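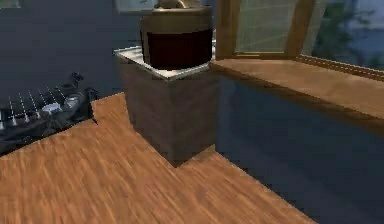

Unit 3: Job content after automation

Instructor: Eluned Lloyd
Revised August 5, 2023

3.1 Background

The Clastwood site of Stulelov had 57 handling staff before the cell was commissioned. Their task was moving lidded containers between stands. Under the new arrangement the arm does the moving, and staff prepare and check the trials it is trained on. Headcount did not change in the first year. Job content did.

3.2 Tasks before and after

Before: lift, carry, place, record.
After: set up the simulated room, run the trial, review the views, label the outcome, report faults.

Lifting injuries fell. Complaints of eye strain rose, and were first logged in December.

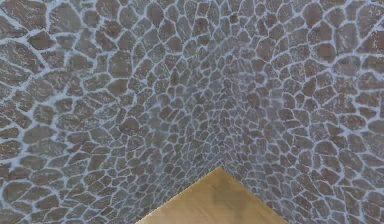 Review is now the largest single task. A reviewer at Clastwood is assigned 408 trials per shift and must mark each one as usable or not usable. Some views carry little information about the task. Where irregular paving fills the background and the only object is a tan corner pointing up from the bottom, the reviewer cannot judge a grasp from that view alone and has to open a second one. The assigned rate makes no allowance for this.

3.3 Skill and pay

Berhanu Habte's interviews with 17 reviewers found that former handlers were quick to spot a badly placed container near an edge. The pay scale, drawn up by the contractor Zovent, classed review as entry-level work and gave no credit for handling experience.

3.4 For next session

Read Gebremichael, chapter 3. Bring a one-page task breakdown for a job you have held, with the steps a machine could take over marked.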